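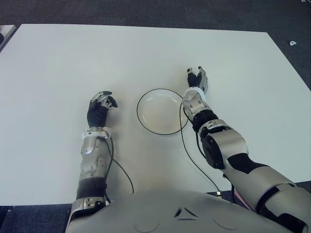

The hand cables should be the first thing you check

I have looked after one two-armed robot for long enough to have opinions, and my strongest one concerns the black cables that run from the wrists down the forearms. I love these cables. I think they tell you more about the health of the machine than any status page, and I think most labs give them far too little attention.

Our unit at Kolby works at a white table with a plate on it, and the job is putting things on the plate and taking them off again. It sounds dull and I could watch it all afternoon. The fingers are wonderful. When people visit they look at the fingers, take a video of the fingers, and ask what the fingers cost. I always want to grab them by the shoulder and point at the slack in the cable instead!

Last February we lost most of a week to a left hand that would drop out for a moment and come back. Muammer Uçar went through the driver. Zübeyde Erdem swapped the hand for the spare, and the spare did it too. We had 346 log entries and no pattern in them, until Janka Kolář thought of sorting them by elbow angle instead of by time. Nearly every dropout sat in the last 5 degrees of reach. Somebody (me) had tied the cable down too close to the elbow in the name of tidiness, and at full stretch it was tugging on its own connector.

So my argument is for mess, of a careful kind. Leave the loop. Let it stick out to the side and lie on the table if it wants to. A neat cable bundled tight against the casing looks great in a brochure and will eat a connector for you by spring.
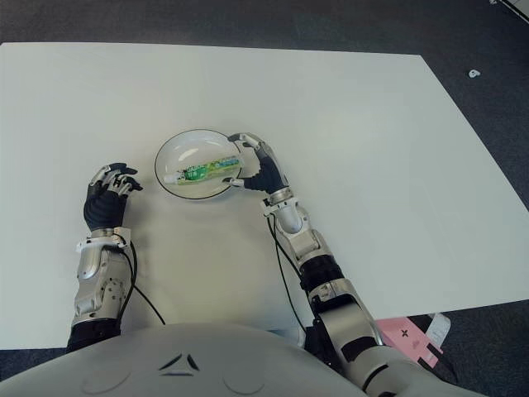 The usual objection is that a loose loop catches on things, and it does. Selim Canpolat, who came over from the Pundeck line where everything runs inside a sleeve, was horrified when he first saw ours. His view is that a cable that can touch the work will sooner or later move the work, and he has a point: if the loop drags across the rim of a plate, the plate may shift, and then you are chasing a vision error that was never a vision error. We argued this out over lunch more than once. Where we ended up is a longer loop on the outside of the forearm and a hard rule about what happens before a run.

The rule is simple. With the hand power off, one person moves each arm by hand through its whole reach, 3 times, slowly, and watches only the cable. No phone, no chatting. Then both arms go to the start pose and you look at where the slack has come to rest. If it's lying over the work area, you lift it clear and do the sweep again. After that we close and open each hand, check that the screws on the forearm haven't backed out, and wipe the fingertips.

Kevser Türkmen timed the whole thing at 300 seconds, and she was being generous to me because I like to stop and admire the thumb joint. I have heard people say they can't spare that every morning. I don't get it. We spared a week in February without anyone asking!

I'd go further and say the sweep should be done by whoever is newest. You learn a machine through your hands. You feel the spot where the shoulder gets a little heavy – on ours it's the right one, just past level – and you start to notice when it feels different. Muammer found a tired bearing that way a good while before the software had anything to say.

What I would still like is a proper strain relief at the elbow, a soft one that lets the cable roll instead of bend. Zübeyde has printed a few versions and the latest is promising, though it squeaks. If anyone at Kozan has solved this on their arms, please write to me. I will happily trade our drawings for yours.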